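Ticket 737
Queue: Packing and hampers, Cestham site
Opened by: hamper bench, early shift
Assigned to: automation support
Priority: medium (raised from low)
Status: closed, with two follow-ups
Subject: Fruit cell stops on mixed loads, bench staff clearing it by hand all shift

Original report

The fruit cell on line two keeps stopping when we run mixed hampers. It is fine on a single kind of fruit. As soon as there are plums and pears together it picks a few, then the amber light comes on and the screen says "No valid pick". We clear it, press resume, it picks one or two more and stops again. On the last early shift we cleared it 128 times. That is one person standing at the cell doing nothing else, and that person was meant to be on ribbons and cards.

We were told when the cell came in that the bench would go from four people to three, and the fourth would move to finishing. The fourth has moved. The stops have not gone away, so the three of us are doing the work of four plus the cell.

Please do not send the restart instructions again. We have them taped to the guard.

Reply from automation support

Thanks for the report. I have pulled the stop log from the Gilesix controller. A few questions before I come over:

Does it stop on any fruit in particular, or does it seem random?
Are you using the shallow trays or the deep ones?
Has anybody changed the lights over the cell?
When you clear it, do you take the fruit out, or move it about and leave it in?

Reply from hamper bench

Mostly pears and the dark fruit. Oranges are never a problem.

Shallow trays. The deep ones went back in November.

Lights have not been touched by us. One tube nearest the loading door flickers.

We move it about. If you spread the fruit with your hand so the pieces are not touching, it goes again. Late shift take the fruit out and put it in the hamper themselves, which is quicker, but then the count on the screen is wrong and somebody has to put it right at the end.

Site visit, first notes

Stood at the cell for a full run of mixed hampers. Findings as follows.

1. Stops happen in two different ways that show the same message. In the first, the camera does not find a piece of fruit at all. In the second, it finds the fruit but the planner cannot get both fingers round it without touching the piece next to it. The screen says "No valid pick" for both. This is unhelpful and I have asked for it to be split.

2. The first kind is nearly all dark fruit on the dark tray liner. Spotted pears also cause it. The camera appears to treat the brown marks as the edge of the fruit and splits one pear into two small things, both of which it then throws out as too small.

3. The second kind is down to how the fruit is tipped in. It is poured from the crate at one end and stays in a heap.

4. Finger pads on the cell are worn smooth at the tips. Not the cause of the stops, but it explains the dropped plums the bench mentioned to me while I was there.

5. The count fault on late shift is real. Taking fruit out with the guard open does not tell the system anything. It then thinks the tray holds more than it does and goes on looking.

Actions taken on the day

Swapped the flickering tube.
Changed the tray liner from dark to pale on line two only.
Fitted new finger pads.
Lowered the minimum size setting from 110 to 80 so that a split pear is not thrown out. This is a stopgap and may cause double picks. Bench asked to write down any they see.

Reply from hamper bench

Better after the liner change. The dark fruit is being found now. Pears still stop it but less.

We have had double picks on pears, written on the sheet by the guard. It goes for the left half, lifts the pear, then goes back for the right half and closes on nothing. It does not stop, it just wastes a go.

Also a point about the spreading. If the answer is that one of us has to spread the fruit out by hand before each tray, then that is a job, and it should be written down as a job with time allowed for it. At present it is not on the task card. The target for the bench was set on the basis that nobody touches the tray.

Automation support

Agreed on the spreading. I cannot change the target from this queue but I have copied the shift office in and linked this ticket. For the record, my view is that the target should be worked out again using the time people are really spending at the cell, clearing and spreading included.

On the pears: the model was trained by the supplier on clean fruit, one kind to a tray. Our hampers have never looked like that. I have asked Yook, who look after the picking software, whether it can be retrained on mixed fruit with marked skins.

Answer from Yook, pasted in by automation support

Yes, it can be retrained. They need recordings of people picking the kinds of fruit we use, mixed together, using a hand-held gripper with the same sort of fingers as the cell. They do not need this done on the line. Any table will do, and they would like it to be somewhere that looks different from the cell, with different light and other things lying about, so that the model does not learn our tray by heart. They will lend two sets.

Hamper bench

Who is doing this and when? We cannot spare anyone from the line.

Automation support

Agreed with the shift office that it is paid time, and that it is covered from finishing so the bench is not short. Two people from early shift have put their names down and one from late. Box store at Druvolville is free in the mornings and has good daylight. The person on the grippers decides what order to pick in and how to hold each piece. Yook were clear that they want it done the way the bench would do it, including moving a piece out of the way first if that is what you would do.

Hand position only is kept. I asked whether the recordings would be used to compare pickers with each other or to set rates. The written answer is no, and it is attached to this ticket so that anyone on the bench can read it.

Hamper bench

Thank you for getting that in writing. It was being talked about in the canteen.

Notes from the recording sessions, Druvolville
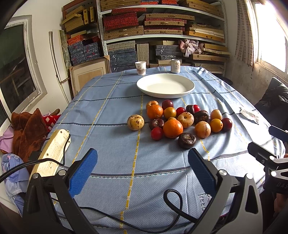
The main thing to come out of the sessions was how differently people pick from how the cell picks. The cell goes for whatever it is most sure of, which means all the oranges first, and it is left with the hard pieces at the end in a heap. The people from the bench mostly started from the outside and worked in. They took loose pieces early to make room. With soft fruit they came in lower and closed more slowly, and they said so without being asked when the default grip speed came up in conversation.

All three also said the grippers are tiring on the wrist after a while. We cut the sessions short and put in a break. If there is another round, please plan the breaks in from the start.

A question was raised about bruised fruit. At the bench, a picker who sees a bad one puts it aside. The cell has no way of doing this and will put anything in a hamper. Up to now the three on the bench have been catching these by eye when they add the ribbon. I had not known that, and it was not in the handover document for the cell. Raised as a follow-up, see below.

Update, 7 January 2018

New model loaded on line two before early shift. Minimum size setting put back to its old value. Grip speed for plums and the other soft fruit reduced. Pick order changed so that pieces at the edge of the group are taken first. Messages on the screen are now separate: "Fruit not found" and "No room for fingers".

Asked the bench to run it as normal and to spread only when the second message comes up.

Reply from hamper bench

Ran mixed hampers all shift. A lot better. Stops are now something you deal with in passing and go back to what you were doing. Ribbons and cards were done by the people who were meant to be doing them.

Pears are being picked as one pear. No double picks on the sheet.

It is slower on plums. We can live with that, as they are not being dropped. The shift office has asked why the rate per tray is down, so could support please explain that to them, and not us.

Heaps are still a problem when the crate is tipped fast.

Automation support

Explained to shift office. Slower per tray, fewer stops, so more hampers out of the door at the end of the shift. They have accepted this and will report on finished hampers, not on picks.

For the heaps, a sloped board has been fitted at the tipping end. Please say if it gets in the way of cleaning.

Reply from hamper bench

Board is fine. It lifts off.

Late shift would like it noted that they have stopped taking fruit out by hand, and the end-of-shift count has matched since.

Task card: we have now been sent a new one. Clearing and spreading are both on it with time against them. The bench stays at three, with a fourth on call from finishing when there is a mixed order. That is not what we were first told, but it is workable and it is at least what happens.

Closing notes

Cause: picking model not trained on mixed or marked fruit; dark liner hiding dark fruit; one message covering two faults; hand clearing not counted by the system or by the target.

Fix: retrained model, pale liner, new pads, slower grip on soft fruit, edge-first pick order, separate messages, tipping board, revised task card.

Follow-up one: bad fruit. The cell cannot reject a piece. Until it can, checking by eye is to be listed as a bench task and the bench may stop the line for it. Owner: shift office.

Follow-up two: pale liners for lines one and three. On order. Owner: automation support.

The hand-held sets have gone back to Yook. If the fruit in the hampers changes for the summer range, open a new ticket before the first run and link it to this one.

Ticket closed with agreement of hamper bench.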